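Ukamach 2.1 pose tracking: worth the upgrade?

sultport_dev
Release notes say the new filter halves drift on the gripper poses. I replayed 46 of our old demos and can't see it. Wrist view is fine until the box fills it, then the pose wanders.
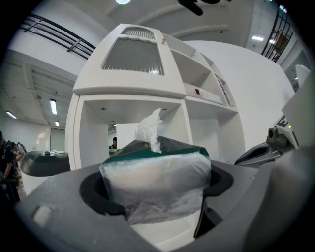

Loop closure hides most of it in the plots, so don't trust the plots. Has anyone measured this properly?

urevach_user
Bit harsh. I ran 1000 clips through it and lost only 5. Did you redo the calibration?

sultport_dev
Twice. And "lost" only means the tracker gave up. A confident wrong pose still counts as a pass. My checklist now:

1. Check the marker cubes against the head view. 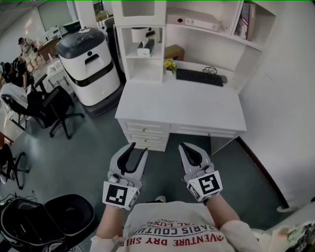
2. Compare both wrist tracks at the handover, when each camera should agree on where the other gripper is.

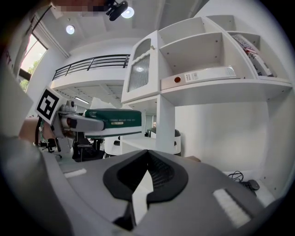
Does the planner care about a small offset?
Depends on the grasp. The Abbasi planner copes on open shelves and falls apart on anything tight.

urevach_user
Still think it's your time sync. Try frame 2836 with the offset at zero.

sultport_dev
Will do, not hopeful.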